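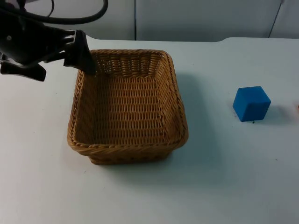 Trying to sort out a basket for the kids' building bricks and bits, got given a woven one and not sure it's the right thing. It's for the corner of the front room, gets tipped out most days, filled back up at bedtime if I'm lucky. Rectangular with rounded corners, golden brown, open top, braided band round the rim, and the floor of it is a plain over and under weave, you can see that well enough in the picture with the basket empty. The little blue cube off to the right is the sort of thing that has to live in it. Got a big tub of those plus odds and ends, dice, pegs, the lot. My worries are: dust and crumbs getting down into the weave, strands snapping and little fingers getting scratched, and whether I should line it or leave it alone. Also how do you clean one?? My mum says stick it in the bath. Doesn't sound right to me. No label on it anywhere so can't tell you if it's willow or rattan or what. Don't want to spend much, would rather use what I've got.

Posted by Drindeck
April 8, 2025

Home Browse topics Storage & tidying Ask Members Log in

Glória Baptista

Keep it, they're great for toys. We've had woven ones in the house for years, two on the go at the moment, one for bricks and one for cars, and the cars one came from a charity shop and has been sat on more than once.

Lining: yes, I would. Not for the look of it. Crumbs go down in the corners of the weave and you'll never get them all out, whereas a liner you just lift out and shake over the back step. Doesn't have to be fancy. I used an old pillowcase. Drop it in, fold the top over the rim, couple of stitches at each corner so it grips. If you can't be bothered sewing, use ribbon and tie it on through the gaps just under the band. Cotton is best, anything fluffy and the small bits cling to it.

Make it a bit bigger than you think. I cut my first one tight and it rode up every time somebody dug to the bottom for the one piece they wanted, then ended up on the dog.

Cleaning, please don't bath it! Well, some people do and get away with it, I think it depends what it's made of, and you don't know. What I do:

- hoover with the brush end, inside first, then round the outside of the rim
- dry paintbrush or old toothbrush for the corners, the slanty side weave is worst for holding muck
- cloth wrung out really well in warm water with a drop of washing up liquid, quick wipe, don't scrub
- dry it upside down somewhere airy, not on the radiator, mine went brittle on one side from that

Back in February I left one damp in the utility room and it got mould spots underneath. Wiped them with white vinegar and water, half and half, and put it outside on a breezy day. Still a faint mark but the smell went.

Snapped strands, go round with your hand in an old pair of tights. Anything sharp will catch on them. Snip the end off close with nail scissors, on a slant, tuck it behind the next strand if it'll go. Bit of fine sandpaper if it's still scratchy. Check the rim most, that's where they grab. If the band itself starts unwinding then that's a proper repair, either bind it with waxed thread or demote it to the airing cupboard.

Oh and felt pads underneath if it's on a wood floor. Grit gets trapped under the base and it scratches when they drag it. Ask me how I know.

Kamedon

Just get a plastic tub. Wipes clean, has a lid. 10 minutes and done. Had wicker once and it shed bits all over the carpet.

Barkeck

Agree with most of what Glória put, but would say on size, think about what's going in. One deep basket of tiny bricks is a nightmare, they can't see anything so the whole lot gets tipped out. Ours had 282 pieces in it, I know because my eldest counted them on a rainy day and wrote it on a bit of card. Every single time, all over the rug.

What worked for us was splitting it. Small stuff (cubes, dice, pegs) goes in drawstring bags inside the basket, big chunky bits loose on top. So only one bag gets emptied. Bags were leftover curtain fabric, nothing clever. If yours are still at the putting things in mouths stage then the pegs and dice want to be up on a shelf anyway, not in the basket at all, bag or no bag.

Weight, don't overfill it. No handles on mine and the kids haul it along by the rim, thats what did for our first one. I keep it two thirds full now. Anything that won't fit goes in a box on top of the wardrobe and gets swapped over when they get bored, they think they've got new toys.

On the liner I'd go for darker fabric tbh. Mine's cream and it looks grubby in a week. A sheet of wipeable tablecloth stuff cut to the shape of the bottom also does the job if you only care about crumbs. Trace round the base on newspaper, cut it a smidge smaller, round off the corners to match. Pushes in flat and stays put under the weight. I did try cardboard, went soggy (juice).

If you find out what it's made of, post it up. Cabanatuan on the crafts board is good at telling willow from rattan from a photo of the base, but you'll need a close up of a broken end or the underside. Paper cord ones look really similar from the top and those you mustn't get wet at all, so till you know I'd stick to the hoover and the dry brush and leave the damp cloth. And tell your mum no.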